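Keeping Glossy White Cabinets Bright

I love a white kitchen, and I'll admit it took me years to learn how to look after one! Glossy doors wipe down faster than any other finish I've lived with, so long as you get to the grease before it sets.

1. Start with the mildest cleaner
Mix 2 teaspoons of dish soap into a big bowl of warm water. Wring the cloth out until it barely drips, then wipe from the top down. A second cloth with plain water takes the film off, and a dry one brings the shine right back.

2. Clear the counter first
You'll be leaning over it, and drips from the upper doors land there. My neighbor Jihad Saliba slides everything onto a tray and carries the lot to the table – so much quicker than shuffling things back and forth.
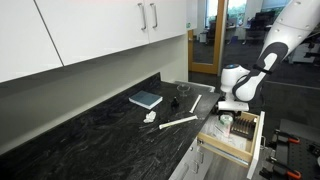 White gloss uppers over a dark, veined stone counter.

Skip vinegar if your counter is marble. It can etch the polish, and those dull spots are a pain to fix. Soapy water is fine for the stone too (dry it well).

3. Give the handles their own turn
Brushed steel holds on to fingerprints, especially on the underside where your fingers curl around. Wipe along the grain, never in circles, and use a cotton swab where the legs meet the door. A tiny drop of mineral oil on a soft cloth makes them look wonderful!
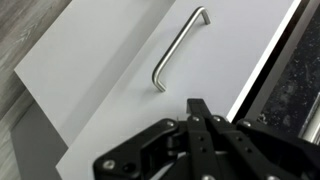
4. Tighten while you're there
If a handle wiggles, open the drawer and snug up the screws from the inside by hand. Power drivers can crush the panel. I do all 9 of my drawers every October, and it takes less time than boiling pasta.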